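Dividend Reinvestment at Tremeo: Frequently Asked Questions
Last revised in October. Applies to individual and joint taxable accounts.

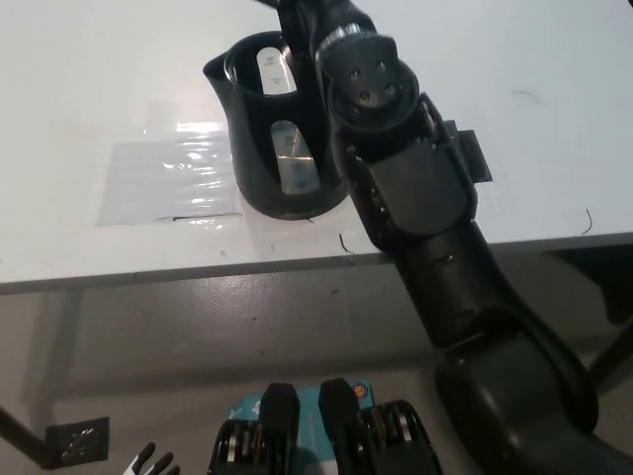 Written by the Plan Documentation Editor, Tremeo Shareholder Services

General

What is the dividend reinvestment plan?
The plan uses cash dividends paid on your shares to buy more shares of the same company or fund. Purchases are made in your name and held in your account. Fractional shares are recorded to four decimal places.

Which holdings are eligible?
Common stock and exchange-traded funds listed on a US exchange are eligible if they carry the "R" code on your holdings page. Preferred stock, limited partnership units and most foreign ordinary shares are excluded. At the last revision, 373 funds and 2000 individual stocks carried the code. The list is reviewed each quarter, and a holding that loses the code goes back to cash dividends starting with the next payment.

Is there a minimum holding?
No. A position of less than one share can be enrolled. If a dividend is too small to buy 0.0001 of a share, the amount is credited to your cash balance.

What does it cost?
Tremeo charges no commission on reinvestment purchases. Selling plan shares is charged at the normal rate for your account type. Fees charged inside a fund are separate and are listed in the fund's prospectus.

Enrollment and changes

How do I enroll?
Log in, open Account Settings and select Dividend Elections. You can enroll the whole account or choose holdings one at a time. Joint accounts need only one owner's instruction unless the account was opened with the two-signature option, in which case both owners must confirm.

When does an election take effect?
An election must be recorded by 4 p.m. Eastern on the business day before the record date. Anything recorded later applies to the following dividend. Note that the deadline is tied to the record date and not to the payment date, which may fall several weeks later.

Can I reinvest part of a dividend?
Yes, for individual stocks. Enter a whole percentage between 1 and 99 for the holding. Exchange-traded funds can only be set to full reinvestment or full cash.

If I enroll the whole account, are new purchases included?
Yes. Any eligible holding added after that date is enrolled once the purchase settles. Holdings transferred in from another broker are an exception – they arrive set to cash and must be switched on by hand.

Does a stock split cancel my election?
No. Splits and ticker changes do not affect it. A merger does, if your shares are exchanged for those of a different company. The new shares will follow the account-level election if there is one, and otherwise will pay cash.

Pricing and timing

What price do I pay?
Purchases for all plan members are combined into one order and placed on the payment date. If the order is filled in several pieces, every member receives the average price. You cannot set a limit price on a plan purchase.

When will the shares appear?
Shares normally appear on the morning after the order settles. Until then the dividend is shown as "pending reinvestment" and cannot be withdrawn or used for other trades.

What happens if the stock is not trading on the payment date?
The order is held for up to 2 business days. If trading has not resumed by then, the dividend is paid in cash. Your election stays in place for later dividends.

Why is my dividend lower than the amount the company announced?
Check the share count on the record date first. Shares bought on or after the ex-dividend date do not receive that payment. For foreign companies, tax may also have been withheld before the money reached us.

Taxes and records

Do I owe tax on dividends I never received in cash?
In a taxable account, yes. A reinvested dividend is generally treated as income in the year it is paid, in the same way as a cash dividend. It is reported on Form 1099-DIV.

How is cost basis tracked?
Each reinvestment creates a new tax lot. The basis of that lot is the dollar amount reinvested, and its holding period begins the day after the purchase. An account that has reinvested monthly for six and a half years will therefore hold 78 lots of one fund from reinvestment alone.

Which lots are sold first?
The default is first in, first out. You can change the default or choose lots at the time of sale. A choice of lots cannot be changed after the sale has settled.

Can a reinvestment trigger the wash sale rule?
It can. If you sell shares at a loss and a dividend buys shares of the same security within 30 days before or after that sale, part of the loss may be disallowed. The amount affected is usually limited to the number of shares reinvested. Members who plan to sell at a loss may wish to switch the holding to cash beforehand. Tremeo does not give tax advice.

Accounts moved from Itamley

I had a reinvestment plan with Itamley. Did it carry over?
Share balances and lot records carried over. Elections did not, with one exception: members of the Custer Income Series were moved with reinvestment turned on. All other holdings were set to cash.

My older lots show "basis not available." What should I do?
Some Itamley lots were opened before brokers were required to report basis. Send us your original statements through the Secure Upload page and we will enter the figures as member-supplied. They will display in your account but will not be reported to the IRS.

Does this apply to the Bragança Global Equity fund?
No. Bragança is a mutual fund, and its distributions are reinvested directly by the fund at net asset value on the payment date. The pricing rules on this page do not apply. See the fund's own distribution notice.

Leaving the plan

How do I stop reinvesting?
Change the election to cash on the Dividend Elections page. The same 4 p.m. deadline applies. A dividend already marked as pending will still be reinvested.

What happens to fractional shares if I transfer out?
Most brokers do not accept fractions. Whole shares are transferred and the fraction is sold at the market price, with the proceeds sent to the receiving account. The sale is taxable and appears on Form 1099-B for that year.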